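Barkum: Roboter lernt Küchenarbeit per Fernsteuerung

03/10/2019 - Erst in der Simulation, dann am echten Gerät: Die Firma Asstead aus Barkum lässt Roboter Küchenaufgaben lernen, indem ein Mensch sie vormacht. Gesteuert wird aus der Ferne.
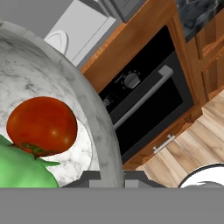
Tomate in der Marmorschale, vorne der Greifer, rechts der Backofen. Simulierte Küche. Grafik: Asstead

Das Prinzip ist schnell erklärt. Eine Person sitzt am Rechner, führt den Arm mit einem Handregler und erledigt die Aufgabe so, wie sie es zu Hause auch täte. Gemüse greifen, umräumen, ablegen. Jeder Durchgang wird aufgezeichnet. Mehr als 2000 Vorführungen sind laut Projektleiter Devendra Kandpal bisher zusammengekommen, alle in virtuellen Küchen.

"Am Anfang greift jeder daneben", sagt Kandpal. Nach 40 Minuten Einweisung gehe es meist flüssig. Auch misslungene Versuche werden gespeichert - aussortiert wird später von Hand.

Das Steuerprogramm heißt Cai und stammt vom Partnerbetrieb in Zatelcombe. Dort stehen auch 2 echte Arme, auf denen die gelernten Bewegungen ab Juni laufen sollen. Schwierig bleiben runde, glatte Sachen. Tomaten zum Beispiel: Zu wenig Druck und sie rutschen weg, zu viel und es gibt Matsch. In der Simulation last sich das nur begrenzt nachstellen, räumt Kandpal ein.

Für die nächste Runde sucht Asstead noch 3 Leute zum Vorführen. Vorkentnisse nicht nötig, bezahlt wird nach Stunden. Anmeldung direkt bei der Firma in Barkum.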